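### 3.2 Draining and drying at the counter

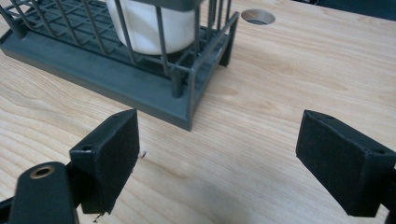
The second part of the study deals with what people do with dishes between the sink and the cupboard. We visited 59 households, 33 of them in Haugland and the rest in Brotden, and asked each to keep a drying log through January. The logs gave us 586 entries in all. An entry covers one load, from the first item set down to the last one put away.

Most households dried their dishes in a rack, and racks with a tray under them were the most common kind (Figure 4). Users liked the tray because it kept water off wood surfaces, but they often forgot to empty it. Several log entries mention a ring or a dull patch on the table where a tray had overflowed - usually on light wood, where marks show up sooner.

**Figure 4.** Wire rack on a gray base tray, standing on a pale wooden tabletop, with a white cylindrical item inside.

Cups and other tall items stayed in the rack longest. Plates were put away when the slots were needed for the next load, while a cup could stand in a corner for days and be used again straight from there. In the Porkis survey this was treated as poor housekeeping. We read it differently: for these items the rack had become the storage place, and the cupboard held the spares.

Rack size had less effect than we expected. Households with the large Sonetti rack did not empty it any less often than those with smaller ones - they washed bigger loads. Where the rack stood mattered more, and we turn to that in Section 3.3.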